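**Matte black bench top shows every speck, what do you all use on it?**

**pinecone_dad** · 2018-06-29

Ok so I finally have the long black worktable I've been going on about, and I love it and it is driving me nuts. Matte top, very smooth, and it looks dusty again pretty much as soon as I put the rag down. I've tried plain water (streaks), dish soap (more streaks, and a kind of film) and a squirt of the Adier surface spray, which smelled great and did nothing I could see.

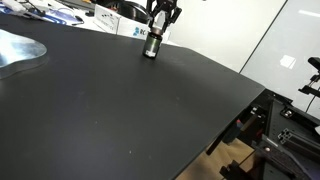

Black top, both times.

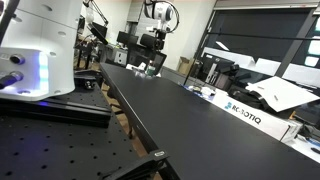

What do you clean a matte black work surface with so it doesn't streak?

Warm water with a tiny drop of dish soap on a microfiber cloth wrung out almost dry, then a second dry microfiber right behind it before the water has a chance to sit. The film you get is nearly always too much soap, so if it's there already, go over the whole thing once with plain water and dry it the same way.

---

**kettle_and_twine**

Seconding the two cloths! I have a black desk (mine's the Trendudari one, the long one) and I went through every spray in the grocery store before my sister handed me a pair of microfibers and told me to quit. The dry cloth does most of the work. I do mine in sections about as wide as my shoulders, otherwise the far end has dried by the time I get there.

Wash the cloths without fabric softener or they smear. Ask me how I know.

---

**mothballs244**

I'm going to disagree a bit. Soap on matte is asking for trouble, even one drop. Those finishes have a texture you can't feel, the soap sits down in it, and after a few months you get shiny patches where your arms go. I use half water, half rubbing alcohol in a spray bottle and that's it. Dries fast, no film.

---

**kettle_and_twine**

The shiny patches are from your arms though?? Skin oil plus rubbing. Mine has them in front of the keyboard and no place else, and I wipe the whole desk the same.

---

**mothballs244**

Could be both. I had a black side table nobody ever leaned on and it went shiny too.

---

**old_drawer_slide**

Careful with the alcohol, it depends what the top is. On a baked-on powder finish, fine. On paint it can go cloudy and there's no getting that back. pinecone_dad, do you know what yours is? Test it on the underside or somewhere near the back first, wait till the next day, look at it under a lamp from the side.

I refinish shop furniture on and off and the tops people bring me are nearly always ones that got scrubbed. White melamine pads are the worst for it. They're a very fine sandpaper and they'll polish a matte surface in one go.

---

**pinecone_dad**

Oh no. I did use one of those pads on a ring near the end. It came up great and now there's a shiny ring instead of a sticky ring.

No idea on the finish, the paperwork just says "matte black." The maker is Vulteck so maybe I'll email them. I paid 2,204 for it with delivery so I'd like to not wreck it in the first month!

---

**old_drawer_slide**

Email them before you do anything else to the ring. Please don't put furniture oil on it to even it out, I can hear you thinking it.

---

**pinecone_dad**

I was thinking it.

---

**half_a_hinge**

2,204 for a table, wow. I got a solid core door and two sawhorses and painted it black with what was left in the can.

Anyway, the dust part. You can't win on a flat black top. Stop wiping it wet every day, all that does is give you streaks plus dust. Dry dusting most days and a damp wipe every week or two. And if there's a vent blowing over it, point the vent somewhere else. I did that in February and it cut the dust by half, easy.

Also anything glass or glossy, set it on a mat. Bottles leave rings you won't see till the light hits them from the side.

---

**kettle_and_twine**

Yes to the mat. I have one of the Ní Bhriain felt ones, the big gray one, and it covers the part I use. Sheds a little at first.

---

**mothballs244**

Felt on a black table, for a guy asking about lint...

---

**kettle_and_twine**

It stopped after a couple of weeks! Rubber mats leave marks if they sit too long, so pick your poison.

---

**old_drawer_slide**

She's right about rubber. I've seen outlines that never came out. Cork is fine, leather is fine. If you do use rubber, lift it now and then and wipe under it.

---

**pinecone_dad**

Ok, plan is: plain water over everything to get the old soap off, two cloths, dry dust in between, and the ring stays as it is till I hear back from the maker. Cork mat at the end where stuff gets set down. I'm leaving the alcohol for now, sorry mothballs.

---

**mothballs244**

Your table. Let us know what they say the finish is, I'd like to know for mine.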